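Looking after the Honum cell: speaker notes
Bokow maintenance evening, 22/09/2023

Slide 1. Title
Wait for the door to close, the fan in that room is loud. Say what the talk covers: one cell, two arms, how it was set up and what it takes to keep it running. No software tonight apart from the homing script. Questions whenever people like.

Slide 2. What the cell does
The Honum cell picks up smartphones, turns them, and puts them down again. That is the whole job. The phones are a mixed lot, some in cases and some bare, and the case makes more difference to the grip than the model does. Cells before this one handled blocks and cups. A phone is flat, heavy for its thickness and slippery on the glass side, and it shows up any slack in the wrist straight away.

Slide 3. Frame and table
Aluminium extrusion, brackets, ordinary cap screws. The table is an old wooden top with old paint on it. We had it from the Jaramillo workshop and never refinished it. The patterned covering on the wall stays up.
Bracket screws creep. Go round them with a hex key once a month, starting at the corners that carry something. If a rail has moved, loosen the whole corner and square it again. Do not pull it back with one screw.
Mention the December problem: heating came on, the top moved, and every pick on the far side was 2 mm low. We lost most of a morning looking for it in the arms.

Slide 4. Homing
Order matters with two arms that can reach each other.
Park the left arm first, then home the right.
Leave the right arm parked and home the left.
Run the reach check with nothing in either gripper.
Only then put phones out.
The full routine takes 39 minutes. The short one skips the reach check, and is allowed only if nobody has had a spanner on the cell since the last full run. Write in the log which one you did.

Slide 5. Grippers
Parallel jaw, set to open to 68 mm. It will go wider, but the fingers start to lean at the end of travel. Fingers are a consumable. We print some and buy some from Lokine, and they do not wear the same way. Printed ones polish where they touch and start to slip. Bought ones hold up better, but the screws at the base work loose.
Finger checks:
Wipe contact faces with a damp cloth, then a dry one. No solvent on the pads.
Look for a lifted corner on the pad. Replace it, don't glue it back.
Close the jaws slowly on a strip of paper. It should hold the same at the tip and at the base.
Check the base screws with a driver, by hand.
We do these every 2000 picks. The counter is on the controller screen and you reset it yourself, so reset it after the check and not before.
Grip force: start low, raise it in small steps. A case with a soft bumper wants more closing distance but not much more force. If the phone rocks when you push its top edge with a finger, move the grip point before you touch the force setting.

Slide 6. Cables
This is the slide people photograph, so leave it up. Most of our stoppages have been cables.
Anything that crosses a joint needs slack on both sides of it. Tie to the link, never to the joint housing. Leave the ties loose enough to slide the cable with two fingers. Once they are on, run the arm slowly to both ends of each joint and watch the loop the whole way. A loop that only just clears will catch within the week.
Conduit goes along the top of the link. We tried it underneath and it rubbed on the table edge.
Keep a spare camera cable on the hook. When the picture drops out during a move and comes back when the arm stops, change the cable first. Twice we changed the camera and it was the cable.

Slide 7. Wrist cameras
Small cameras on brackets near the grippers. The bracket screw is the weak point. If it turns even slightly the view shifts and the grip lands to one side. Put a paint mark across the screw head and the bracket so you can see at a glance that it hasn't moved.
Focus is fixed. Clean the lens with a dry lens cloth, then look at the live view with the gripper closed on a phone. Check you can see fingers and phone together. If a finger has gone missing from the view, the bracket has tipped.
Glare: the phone glass reflects whatever is near it, the arm included. Lower the lamp before you change the exposure. We have one exposure setting for the cell and I would like to keep it at one.

Slide 8. Views from the wrists
Click through at an even pace, few words on each.
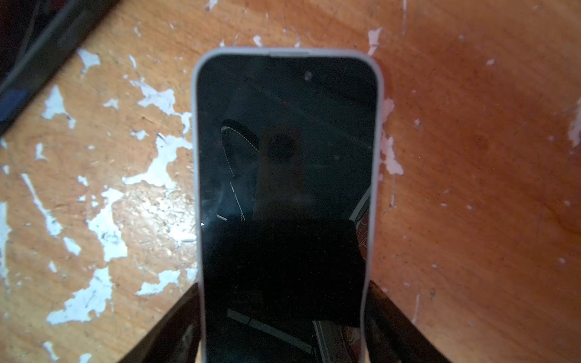

Fingers on either side of the case.

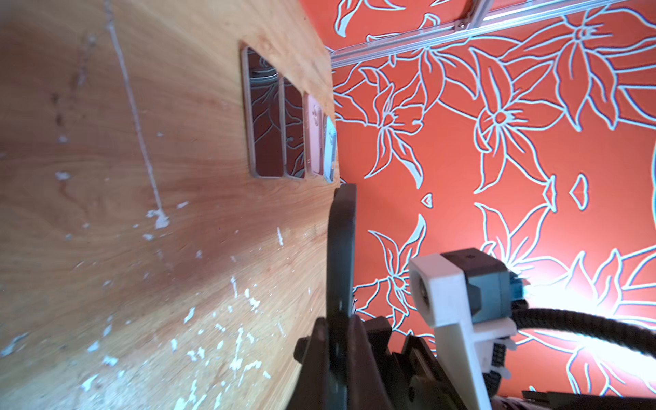
Phones in a row on the table, camera bracket beside the gripper.
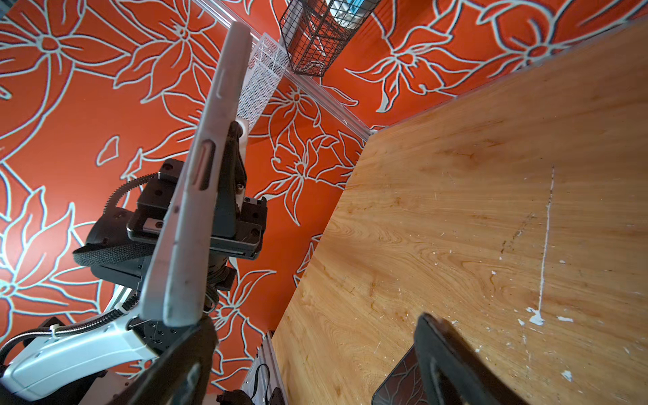
The other arm's gripper. Point out the zip tie on the conduit.

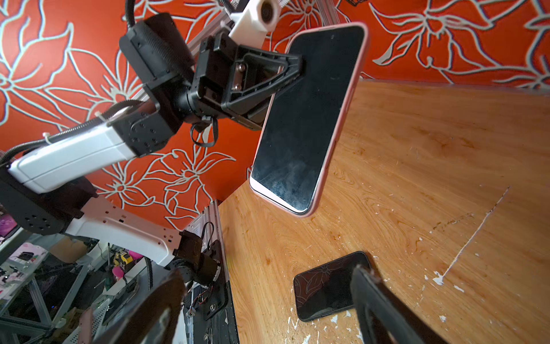
Slide 9. Where to put your time
If you have ten minutes a day for a cell like this, spend them on wiping fingers and looking at cables. Calibration gets all the attention, and ours holds for weeks if nobody leans on the frame. The log backs this up: the entries are ties, pads, a connector not pushed home, a bracket screw. Very few are the arms themselves.
Someone will ask about the gear and bearing side. We don't open the joints. If a joint is noisy, we note the angle where it happens, swap the whole module and send the old one to Lokine. Turnaround has been nearly three weeks, so we keep one spare wrist on the shelf. We don't keep a spare elbow and probably should.

Slide 10. Swapping a finger
Show the steps, don't read them all out.
Jaws half open, arm parked, power off at the controller.
Take out the lower screw first, then the upper, holding the finger.
Wipe the plate. Old thread lock builds up there and tilts the new finger.
Both screws in loosely, close the jaws by hand, square the tips against each other, then tighten.
Power up, full homing, paper strip test.
New fingers get a lower force for the first hour. Put the part type in the log, printed or bought, or the wear figures mean nothing.

Slide 11. Still open
Better strain relief where the camera cable leaves the module. The present one is a tie and some tape.
A stop on the left arm's shoulder, so it can't be pushed by hand into the rail while powered down.
A second set of hex keys tethered to the frame. The first set walks off to the Bokow benches.
Whether to fit the same fingers to both arms. Purchasing would like it. I am not convinced, as the two sides do different parts of the turn, and would rather hear from anyone who has tried it.

Leave slide 11 up for questions. Drawings for the bracket and the blank log sheet are in the Honum folder on the shared drive, and there are printed copies by the kettle.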